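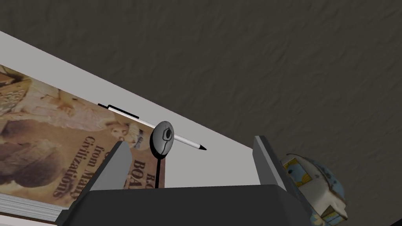
Collections store: changes to humidity control

The Covden store moved to a new humidity setpoint on Thursday, April 25, 2024. Bays 1 to 16 now run at 45 percent relative humidity, down from 50. The two map bays stay at 50 until the Somo loggers there have been recalibrated.

The change follows the November survey, in which 164 bound volumes were checked for mold, cockling and loose joints. Most of the damage was on the lower shelves along the north wall, where air movement is poor. Shelving there has been pulled forward three inches and the bottom shelf left clear.

Leather bindings can shrink if the air dries too fast, so the setpoint was lowered one point per week. Readings drifted by up to 3 points overnight when the loading door was used after 18:00. Please book late deliveries through Loselell instead.

Oversize volumes should be stored flat, no more than two high, with the heavier one underneath. Do not use foam wedges from the old Chauhan kits for storage. They shed and leave a residue on cloth covers.

Logger downloads are on the shared drive under Environment. Send corrections to Babar Talpur.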